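Skasora @skasora_naeht
Plüsch-Thread. Der lavendelgraue, lange Fasern, ihr habt gefragt, ich antworte. In Etappen, muss nebenher noch Pakete packen 1/ 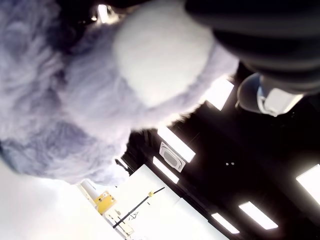
2/ WAS IST DAS FÜR EIN STOFF
Langflor-Plüsch. Lavendelgrau, in den tiefen Falten geht er ins Bläuliche, im Licht fast weiß. Dazu der ganz helle, fast weiße für den Knubbel. Gleiche Art Flausch, nur heller.

3/ Nein, die Farbe ist nicht bearbeitet. Der sieht bei jedem Licht anders aus. Unter Neonröhren kühl, am Fenster eher Flieder, abends bei mir in der Küche schlicht grau. Hab schon zwei Leute gehabt, die dachten ich hätte ihnen den falschen geschickt.

4/ WOHER
Restposten von Tamar. Gibts glaub ich nicht mehr. Hab im März den letzten Ballen genommen, 16 Meter, und seitdem schläft der Ballen besser als ich. Liegt quer im Flur.

5/ ZUSCHNEIDEN
Nie mit der großen Schere durch den Flor. NIE. Von der Rückseite, Stoff flach, nur das Gewebe ritzen. Cutter oder kleine spitze Schere. Sonst habt ihr eine Kante wie nach einem Friseurunfall.

6/ Strichrichtung vorher anzeichnen, Pfeil mit Kreide hinten drauf. Bei dem Stoff fällt der Flor nach unten. Ein Teil falsch rum und das ganze Tier sieht aus, als hätte es drauf geschlafen.

7/ FLUSEN
Ja. Überall. Im Tee, in der Tastatur, im Brot auch schon. Zuschnitteile sofort in eine Tüte, Tüte zu, kräftig schütteln, draußen ausleeren. Danach Kanten mit dem Staubsauger, Strumpf übers Rohr. Spart eine Stunde Putzen

8/ NÄHEN
Stichlänge etwas größer, 90er Nadel. Flor nach innen streichen und feststecken, lieber zu viele Klammern. Ich nehm keine Stecknadeln mehr. Hab mal eine im fertigen Bauch gesucht, einen ganzen Abend lang.

9/ Nach dem Wenden die Naht mit einer Nadel auskämmen. Die Fasern, die drin feststecken, einzeln rausziehen. Dauert ewig, macht aber den Unterschied. Dann sieht man die Naht gar nicht mehr

10/ DER KNUBBEL
Häufigste Frage: wie wird der rund. Kreis schneiden, Rand mit doppeltem Faden einreihen, Watte rein, zuziehen, verknoten. Dann mit Matratzenstich aufsetzen, zweimal rundrum. Beim zweiten Mal fester ziehen als beim ersten.

11/ Watte in kleinen Flocken! Nicht einen großen Klumpen reinstopfen. Sonst habt ihr innen eine Kartoffel.

12/ @sheila_nuttall hat gefragt ob man den Flor am Rand kürzen soll, weil da immer einzelne Fasern abstehen. Ich lass die. Wer es ordentlich will: Haarschneider, längster Aufsatz, ganz leicht drüber. Sheila macht das wohl bei allen ihren Bären so, bei ihr siehts toll aus. Mir ist zottelig lieber.

13/ FÜLLUNG
Körper eher locker, man soll reindrücken können. Wiegt mit dem Granulatsäckchen unten drin 624 Gramm. Ohne Säckchen kippt er nach vorn um. Säckchen bitte doppelt nähen, Kügelchen in langem Flor findet man noch Weihnachten.

14/ WASCHEN
Kalt, im Kissenbezug, Feinwäsche, kaum schleudern. Lufttrocknen. Kein Trockner, kein Föhn auf heiß, die Spitzen kräuseln sich und das geht nie wieder weg. Frag nicht woher ich das weiß

15/ Wenn trocken: Tierbürste. So eine mit feinen Drahtborsten, kostet nix. Erst gegen den Strich, dann mit. Vorsichtig an den Nähten.

16/ Geht auch Kunstfell aus dem Bastelladen? Ja klar, aber auf die Rückseite gucken. Wenn man das Gewebe zwischen den Fasern durchsieht, liegen lassen. Der von Sayce ist ganz ok, kürzer im Flor und fusselt weniger. Für das erste Mal vielleicht sogar besser.

17/ SCHNITT
Kommt. Ich schreib grad die Anleitung sauber ab, bisher sinds lose Zettel mit Pfeilen. Kenji Tran probiert den Schnitt für mich aus, der hat noch nie Plüsch genäht, also genau richtig. Erste Rückmeldung von ihm: "Seite drei versteht kein Mensch". Wird geändert

18/ Stand heute, 29. Mai 2018: Hinterteil und Bauch fertig aufgeschrieben, Ohren fehlen. Manche wollen Ohren, manche nicht, ich zeichne beides ein.

19/ Reststücke verkauf ich auch, im Beutel, gemischt lavendel und weiß. 10 Beutel hab ich grad da. Reicht jeweils für was Kleines, Schlüsselanhänger oder so. Schreibt mir ne Nachricht, wer zuerst kommt.

20/ Versand über Oratport, dauert zur Zeit bisschen. Bitte nicht nach zwei Tagen schon nachfragen 🙏

21/ Noch Nachtrag zu 8: ja, Obertransport hilft. Nein, braucht man nicht unbedingt. Meine alte Maschine hat keinen und schafft drei Lagen, wenn man langsam ist und am Handrad dreht.

22/ Und zu 14, weil schon wieder wer fragt: Weichspüler nein. Verklebt den Flor.

So, Pakete. Post macht gleich zu, Rest beantworte ich heut abend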